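Fixing a hand-held gripper that won't close even (and pinches you)
Posted 5 Sep 2023 by Crisóforo Barajas

Quick one, writing this between sessions so excuse the mess. Two of our Rilton hand grippers started doing the same thing last week. One finger gets to the fruit before the other, shoves it sideways, and then the lagging finger snaps in all at once. Bruised a pear. Got my thumb too. Not bad, but it bled.

If yours does this, stop using it. Don't squeeze harder, that's what I did and it made the wear worse.

What you need
Small Phillips driver
Hex key set
Dry rag, a few cotton swabs
Thread locker, the removable kind
Light dry lube (no oil, it holds grit)
Masking tape and a pen
Spare pivot pins if you have them

Step 1. Power and hands
Unplug the cable. Sounds dumb for a hand tool but the Vernus logger keeps the encoder live and it will write garbage into your session. Take the battery out of the logger too if it has one. Keep fingers out from between the two linkage arms untill you've let the trigger all the way out. The return spring is stronger than it looks.

Step 2. See if it's really the linkage
Set out a tray of fruit, different sizes. Come in slow, level, centered. Close halfway and hold. Then look at the pads. Both should be the same distance from the middle. Do it on something small, then on something wide, because ours was fine on small stuff and only went off near full open.
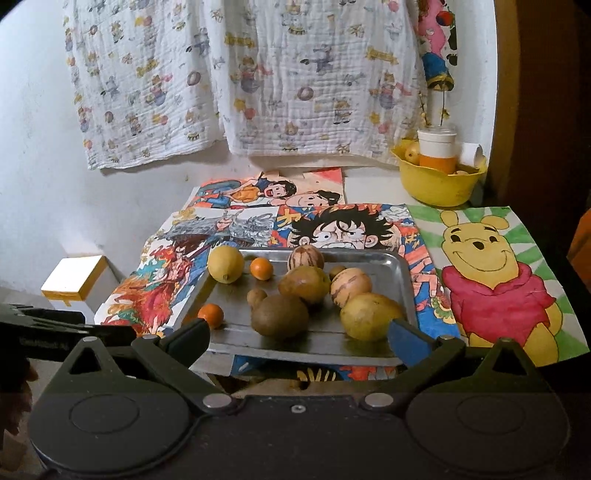

Can I just recalibrate it in software?
You can if the offset is the same at every opening. Run the Asteo calibration, check it at three openings, and if the number stays put you're done. If the number moves around, there's slop in a joint and calibration will only hide it for a day.

Step 3. Wiggle test
Trigger out, fingers open. Hold one housing still with your left hand. Push the finger up and down, then in and out. Small give is normal. A click is not. Do each joint on its own, lower first. Ours clicked at a lower joint. Tape on it, write "bad", move on to the next one. Easy to forget which.

Step 4. Pull the pin
Back out the screw first, keep it somewhere it can't roll. Support the arm from underneath while you slide the pin out or the spring will kick it. This is where I got pinched. Put a folded rag between the arms before you touch anything, I skipped that.

Look at the pin under a good light. Shiny ring worn into it = replace. Gray paste on it = old lube and grit, wipe it and check again. Our log said 1661 closes on that tool since the last clean. Way under the 3000 where I usually swap pins so I hadn't looked. My guess is juice got in. Sticky stuff in the joint, then grit sticks to the juice.

Step 5. Clean and put back
Swab out the hole. Dry, then a tiny bit of lube on the pin only. Slide in, arm supported. One drop of thread locker on the screw, snug, stop. If you crank it down the arm binds and you get the exact same symptom as a worn pin. Ask me how I know. Let it sit as long as the bottle says.

Step 6. Check the pads
Loose pad looks just like a loose joint. Press each corner. If it lifts, peel it off, clean both faces, stick on a new one.

Step 7. Test again, same tray
Same fruit, same spots if you can. Ten slow closes, no lifting yet. Watch the lagging side. Then ten lifts, low, a couple inches over the tray. 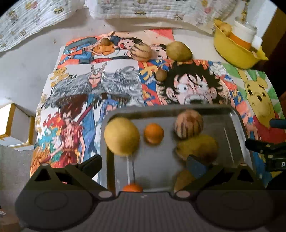 If it still snaps, go back to step 3 and do the upper joints. Second tool needed that, both sides. If the upper ones are good too then the spring is probaly stretched and you're ordering parts. The Yaman spring fits but the hook end is a hair longer, bend it in a little with pliers. Safety glasses on for that.

Step 8. Throw out the bad data
Don't skip. Every grasp from when it started slipping has a wrong width in it. I went back through ours and flagged 166 of them. Look for a flat line then a jump in the width plot, that's the snap. If you can't tell where it started, flag the whole session and redo it.

After
Wipe the joints at the end of every fruit session, even short ones. I do the wiggle test at 3 times now, start, lunch, end. Full strip down next planned for December. Will add the spring part number when I find the bag it came in.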